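Hand-held gripper demonstration

Hand-held gripper demonstration is a way of showing a robot a task in which a person holds one or two grippers and does the task with them directly. The robot itself does not need to be present.
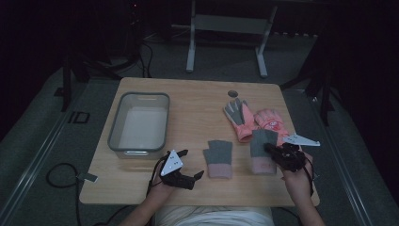

Overview

In most robot teaching, the person must move the arm of the robot or control it from a distance. In hand-held demonstration the person sits or stands at an ordinary table and works with grippers of a similar shape to those on the robot. The position of each gripper is recorded many times in a second, together with the opening of its jaws and the view from one or more cameras. A learning program later uses these records to find which movement should follow which view.

The method belongs to the wider field of learning from demonstration. It is used mostly for household and light packing tasks, where the objects are soft or irregular and where it would be difficult to write the movements as fixed instructions. Sorting gloves, folding cloth and putting objects into a bin are common early tasks.

Equipment

A usual set contains two grippers, one for each hand. Each gripper has two fingers and is held so that the fingers point away from the person. When the position is measured by outside cameras, a stiff plate with small markers is fixed to the gripper. The plates for the left and right hand should have different marker patterns, so that the system does not confuse them when the hands cross.

Other sets carry a small camera on each gripper and calculate the position from its pictures. They are easier to bring into a real home, but they can lose their position in front of a plain wall or in weak light.

Cables are a frequent cause of trouble. A cable which pulls on the wrist changes the way the person moves, and this change is then learned as a part of the task. Many groups lead the cable down along the forearm and leave a free loop on the floor.

Procedure

A session is divided into episodes. One episode is one complete performance of the task, from the starting position of the objects to the end. Between the episodes the objects are put back in a new arrangement. If the arrangement is always the same, the robot may learn the places and not the objects.

The person is normally asked to work at a calm and even speed, to keep both grippers in view of the tracking cameras, and to avoid touching objects with the fingers. An episode in which an object is dropped can be kept if the person picks it up again with the gripper, as such corrections are useful for learning. An episode in which the tracking is lost for a long time is usually removed.

Example: the Maglaya glove set

The Maglaya glove set was recorded at the Follo workshop in Minham under the direction of Imogen Entwistle. It contains 915 episodes of picking up gloves and mittens from a table and placing them in a bin. After checking, 98 episodes were removed, most of them for hidden markers. The average length of an episode was 39 seconds.

Entwistle reported that children's gloves were harder than adult gloves, as the fingers are short and the jaws often closed on two layers of fabric at the same time. Knit mittens were simpler to grasp, but they stretched when they were lifted by the cuff. In a later series of 110 episodes, recorded with the Zekdale gripper, the jaws were covered with a softer material, and failed grasps became less frequent.

Comparison with remote control

In remote control, also called teleoperation, the person moves a control device and the robot follows. Every recorded movement is therefore one that the robot was able to make. With hand-held grippers this is not certain. A person can turn the wrist or reach across the body in a way that the arm of the robot cannot repeat, and such movements must be found and corrected before training.

On the other side, hand-held demonstration is faster, and the person feels through the handle when the jaws meet an object. Many remote control systems give no such feeling.

See also

Kinesthetic teaching
Learning from demonstration
Motion capture
Teleoperation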